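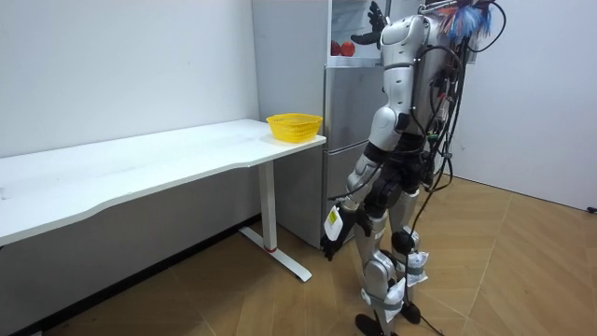 Fridge reach, right hand going for the top shelf.

fmakokha
Comparing two hands on the same biped for the fridge task. The Virka is on now, the Hulano goes on next. Same controller, same grasp planner. Virka opens to a wide spread and the fingers clear the shelf, but approach at that height puts the shoulder near its limit. Closing time is 300 ms commanded, 437 measured at the fingertip.

torque_ripple
Where is the 437 measured from? If it's from the planner timestamp you're including bus latency.

fmakokha
From the first motor current rise. Bus is excluded.

dell_k
I'd drop the top shelf. With the arm that high you're testing the shoulder, and both hands will score the same. Put the fruit in the yellow basket on the desk and run 40 grasps from there.

torque_ripple
Disagree. Wrist mass matters most at full reach. The Hulano is about 16 percent heavier with the adapter plate, and a desk-height test will hide it.

dell_k
Then log shoulder current separately - don't fold it into a grasp score.

grivov_user
Are you running tethered? Cable drag on the back shifted our standing offset until we re-zeroed.

fmakokha
Tethered, cables on the floor by the legs. I re-zero before each set. Will do both heights and log the shoulder on its own channel.

- Faith Makokha

dell_k
Fine. Post the raw current too, unfiltered.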